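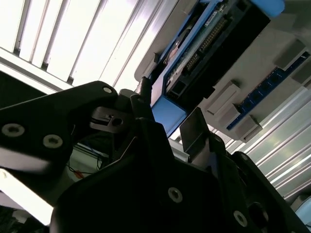
Myklebust Bench Cell Rulebook, second edition: review

Myklebust sells a set of written rules for small robot cells. For $400 you get a ring binder, a pack of wipe-clean cards, a roll of floor tape and a download with the same forms as spreadsheets. It is meant for shops that have one or two arms on a bench and no safety department. I work in one of those. We do computer repair and parts recovery at Bimton, out of the Lemenness building, and I have been using the Rulebook since October.

Short version: the daily checks and the fixture rules are worth having. The chapter on electronics is thin. The price is high for what is mostly paper.

What you get

The binder runs to 323 pages, but a good part of that is blank forms. The rules themselves are numbered and short, usually one or two sentences, followed by a note on how to check them. The language is plain. New people can read a rule and know what to do, and I can't say that about the published standards.

It does not replace those standards, and the first page says so. You still need a proper risk assessment for your own cell. The Rulebook gives you a form for one and tells you when to redo it (new tool, new part, new layout, new person). It won't do the thinking for you, and nothing in the box certifies anything.

Daily checks

This is the part we use most. The morning card covers the emergency stop, the speed setting, the tool fasteners, the cables along the arm and the area within reach. It takes a few minutes. You initial it and hang it by the controller.

I like that the card asks for the stop to be pressed and the arm to be moved under power first. Our old list only said "check e-stop," which people read as "look at the e-stop." The fastener check is good too. It tells you to put a driver on every screw of the gripper by hand and mark it with a paint pen, so a turned screw shows up the next day.

The cable check is weaker. It says cables should be "free of strain," with no method for testing that. We added our own line: run the arm slowly to each end of its working range and watch the loops the whole way.

Working inside open equipment

Most of our work is on desktop towers laid flat with the side panel off. The Rulebook has a section called Confined Workpieces, and it comes close to fitting us. It wants a written approach path for every pick, with a straight move in and a straight move out, and no joint moves below the top edge of the case.

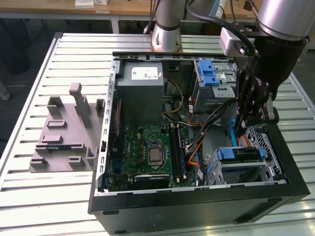

It also wants loose cables tied back or moved before the program starts, and it puts that on the person, with a box to tick. We had been leaving it to judgment. With drive cages and power leads close together, a tick box is better.

Where the section falls short is power and static. There is one rule about unplugging the workpiece and one about a grounded mat. It says nothing on waiting after a power supply is unplugged, nothing on keeping supplies closed, and nothing on whether fingertips should be conductive. We wrote our own page for this. For a binder that shows computer parts on the cover, I expected more.

Two arms on one bench gets a single page. The rule is that any space both arms can reach belongs to one at a time, and the handover must be a signal in the program, never a timer. Good rule. I would have liked a worked form to go with it.

Fixtures and holders

This is the best chapter. Each holder gets a number, a drawing and a maximum push force. Nothing goes into a holder by robot until it has been put in and taken out by hand 40 times without sticking. After that you run it at reduced speed with the force limit on, and you write down the limit you settled on.

There is a rule that printed plastic holders be looked at for cracks every 3,000 cycles. I don't know how they chose that number and the binder doesn't say. We follow it anyway. It gives us a reason to take the plates off and clean them.

The rule I would hand to anyone setting up a bench is the one on failed insertions: one retry, then back off and stop for a person. We used to allow several, and parts got chewed up.

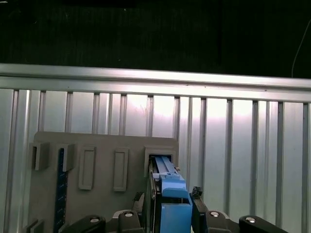

Forms and spreadsheets

The paper forms are fine. The spreadsheets are clumsy. Dates have to be typed in one format or the summary sheet goes blank, and the fixture log can't be sorted without breaking the numbering. I went back to paper for everything except the cycle counts.

Compared with Brisance

Brisance sells a cheaper card pack that covers daily checks only. The cards are smaller and the print is hard to read at arm's length, but the content is much the same. If you already have sound fixture rules, buy that one and skip the binder.

The floor tape

It lifts at the corners. Use your own.

Who should buy it

Shops with a first or second arm, some mixed work and no rules on paper yet. If your work is mostly electronics, plan on an afternoon or two - maybe more - to write the missing pages yourself. Myklebust takes corrections by email and answered mine on the static section with a note that it is "under revision for the third edition." There is no discount for owners of the second.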